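Nornisville bag drive moves to Brekke hall, wants zippers that work

Jan 13, 2024
By Javiera Godoy

NORNISVILLE - The winter bag drive is back and it has a new address. Drop-off is now at the Brekke hall on the Drolness road, side door, not the library like last year. Library ran out of room.

Backpacks, school bags, gym bags. Used is fine. Broken is not, says Maj-Britt Amundsen, who is sorting again this year.

"We got bags last time with no way to close them," Amundsen said. "A kid can't use that."

Last year's drive took in 277 bags. 17 went straight to the repair pile, mostly zippers and torn straps. Skotico, the shoe and bag repair place, fixed what it could for free and has agreed to do the same agian.

Sorting goes quick. Every pocket gets opened and checked, then the outside gets wiped down. Old homework, coins, a house key or two. Owners who left something behind can call the hall and ask for Usman Swati.

Key chains and small plush toys can stay on. That was a question last year, and a few people cut theirs off before donating. No need. Ivar Fjeld, who hands the bags out at the Drolness school, said the younger kids go for the ones with something hanging off the zipper first. 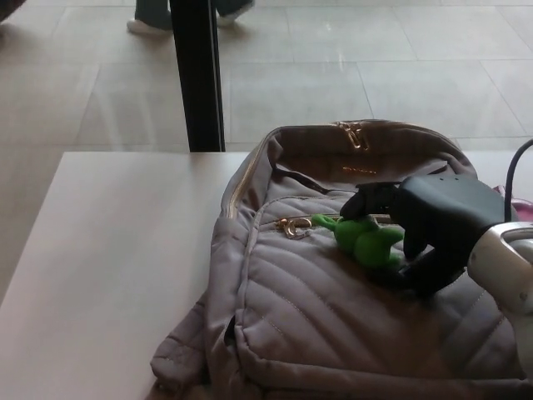 Bigger bags are what's short right now, the kind that fit a laptop and a lunch. Plain colors go fastest with the older students, Fjeld said, but they will take anything clean.

No suitcases this time. No purses either, those can go to the spring sale in May.

Hours are 2 to 4 in the afternoon, weekdays only. Please dont leave bags outside the door after closing, they get soaked.

Pickup can be arranged for anyone who can't get to the hall. Zihan Xie is keeping the list, leave a name and street at the Brekke front desk.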